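Fladness Robotics Club Forum > Simulation Track > Container task: fingers on the handle

archana_m
Posting for our team (me, Vivek and Ankit). We're on the container task in the Risden simulator and our score has been stuck for two weeks. The policy gets to the handle almost every time. It's what happens after that. Out of 100 rollouts we get 55 that open it far enough to count, and the rest lose the handle partway through or never get it moving.

We trained on the demos the club recorded in November plus the extra ones Vivek did on his own. Same camera setup for both. We have not touched the controller gains. 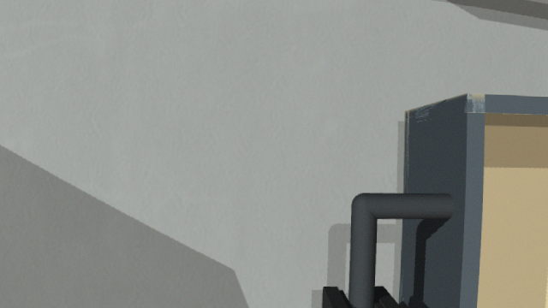 What I want to know is whether other teams are going for the vertical part of the handle or the horizontal arm. Vivek's demos all go for the vertical bar, one finger on each side. The club demos are mixed. Ankit thinks the mix is the whole problem and wants to throw out everything that isn't a vertical bar grasp. I think we'd be throwing out too much data.

solanki_v
Vivek here. To be clear, I didn't pick the vertical bar for any deep reason. It was easier to line up with the controller I was using. If the horizontal arm is better I can redo them.

bergmann_bench
We had the same thing in the fall. Vertical bar only, and we got a lot better. I agree with Ankit. When the demos disagree, the policy goes somewhere in the middle, and on that handle the middle is the bend. You can't hold the bend.

seema_s
I don't agree. We kept both grasps and we're doing fine. What helped us was cutting the slow part at the start of each demo, where the person driving is just looking around. Some of the club demos have a lot of that. Before deleting anything, check how many of your failures really happen at the bend. If it's only a few, then mixed grasps are not your problem.

archana_m
I haven't sorted them by where they fail. I only have pass and fail. I'll go through them tonight.

ankit_r
I watched a bunch of them already. Plenty were at the bend. I didn't write it down though.

seema_s
Write it down. "Plenty" doesn't help much.

fudwood_fan
Are you starting every rollout from the same layout? Last year we had a great number on the fixed layout and it fell apart on the random one. The judges use the random one.

archana_m
Random. Container pose changes, cubes change, and the robot starts from the same joint angles. The full room is loaded with the pedestal and all the props. I know some teams load only the container to make it run faster, but then the shadows are different from what the judges will have.

bergmann_bench
Loading only the container is fine for training if you randomize the lights. We did it and it cut our render time a lot.

seema_s
It's fine until the arm's shadow falls on something the policy has never seen a shadow on. We lost points that way. I'd keep the whole room.

ankit_r
On the topic of the room, can someone from another team check their layout against ours? I pulled the newest scene file on Thursday and it doesn't match what's in the handout. I rendered one from the wide camera.
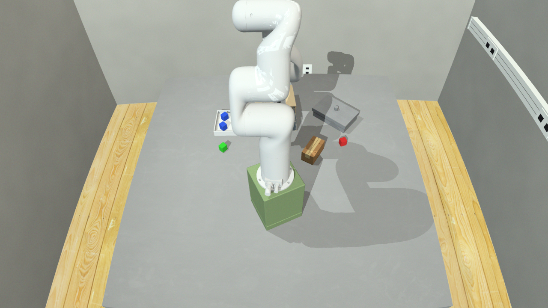 Wide camera, newest scene file. Arm on the green pedestal, two blue cubes in the tray, green and red on the floor.

fudwood_fan
The handout is old. It was written before they added the cardboard box. Go by the scene file.

mehrangiz_a
Confirming that, I look after the scene files. The handout needs to be updated and I'll get to it over break. The scene file in the shared folder is the right one. Please don't edit your local copy and then report scores from it. One team moved the pedestal last month and we spent an evening working out why their numbers looked so good.

ankit_r
Ok, thanks. We haven't moved anything. Is the seed list the same?

mehrangiz_a
Same list. There are 9 practice seeds you can see, and the judging seeds are held back. If you're using seed 686, stop, that one has the container too close to the arm's base and it was dropped from the list.

solanki_v
We were using 686.

archana_m
It's in our eval config. I'll take it out and rerun everything before I post another number.

bergmann_bench
That won't explain all your failures, but it will explain a few.

archana_m
Update, 2021-12-18. I reran without the bad seed and sorted every failure by hand. Most of them are not at the bend. The fingers get on either side of the vertical bar, they close, and then the arm starts to pull before the grip is tight. So the handle slides out. The bend failures are there but they're the smaller group.

seema_s
That sounds like timing in the demos. How long does Vivek wait between closing and pulling?

solanki_v
Not long. I do it in one motion mostly.

seema_s
Then the policy learned to do it in one motion. Record a new batch where you close, hold still for a moment, then pull. You don't need many. Mix them in and retrain from your last checkpoint.

bergmann_bench
I'd still drop the horizontal arm grasps while you're at it. If you're retraining anyway, it costs you nothing to try.

archana_m
I'd like to change one thing at a time, otherwise we won't know which one worked. New demos first, with the pause. If the bend failures are still there after that, we'll try Ankit's version.

ankit_r
Fine with me. I'd bet on mine, but fine.

mehrangiz_a
If the new demos come out well, put them in the shared folder with a note on how you recorded them. The first-year team is starting on this task in the spring and they have nothing with a pause in it.

solanki_v
Will do. I have the lab machine Monday afternoon, so I'll record then.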